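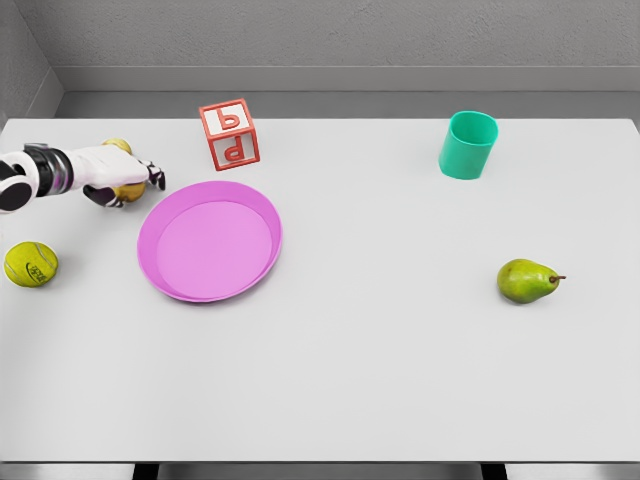
4. Good practice for writing and running tabletop manipulation tasks

Figure 3. A simulated tabletop task during the carrying stage: the hand holds a yellow fruit close to the pink plate, with a tennis ball, a letter block, a teal-green cup and a pear also on the table.

4.1 Why written rules help

We began the Florkach task set with very few rules, and we paid for it. Two people could write the same task, run it on the same simulated arm and report success rates that could not be compared. One counted a fruit resting on the rim of the plate as placed; the other did not. Going back through our 2363 stored runs, we found 465 whose outcome depended on a choice that had never been written down. That is a large share, and most of it could be put right with a page of plain text! The rules in this section are the ones we now follow, and working with them has been a real pleasure.

4.2 Scene rules

Every task file lists all the objects on the table, including those the task does not need. In Figure 3 the fruit and the plate matter to the instruction, while the ball, block, cup and pear are distractors. We ask that at least one distractor share a broad property with the target. A tennis ball is a very good choice when the target is a round yellow fruit, as a policy that has learned only "go to the yellowish round thing" will soon be found out. A second fruit, such as the pear, does the same job for policies that lean too heavily on the category word.

Objects may start near one another but must not touch, unless contact is part of the task. The start layout is drawn from a stored seed, and the seed is reported with the result. We also forbid moving a distractor by hand to make a run "fairer". If a layout is bad, it is struck out for every policy under test.

4.3 Naming rules

Instructions use the words a person at the table would use. Where an object could reasonably be called two things (a small yellow fruit is a fine example), the task file gives both names and the evaluation uses each of them in turn. The Rukuda checker, a short script kept with the task files, refuses any file in which one name fits two objects. It turned down 26 of our own files on its first pass, which was humbling and very useful.

4.4 Success and stopping rules

Success is judged on the final state, after the hand has let go and moved clear. A fruit held over the plate scores nothing, however promising it looks. For placing tasks we require that the object be supported by the inner base of the plate, that the hand be out of contact with it, and that both conditions hold for the whole settling period. Knocking a distractor off the table ends the run as a failure. Nudging one is allowed but logged, and we strongly encourage authors to report the nudge count next to the success rate. Two policies with the same score can behave very differently around a cup.

A run also stops when its step limit is reached. We set this at 565 steps for all single-object tasks. Longer limits let a hesitant policy try again and again until it gets lucky, and this hides exactly the behaviour we would like to see.

4.5 Recording rules

Each run keeps its full joint record, the contact log and one rendered view from a fixed position. In the Dwivedi layout, which we adopted in July, these sit in one folder with the task file that produced them, so that a reader can replay a run without asking us for anything. Failed runs are kept in the same way as successful ones. Some of our best discussions have started from a failed grasp.

Changes to a rule get a new version number, and results under different versions are never pooled. The Prerkero tasks described in Section 5 all use version two.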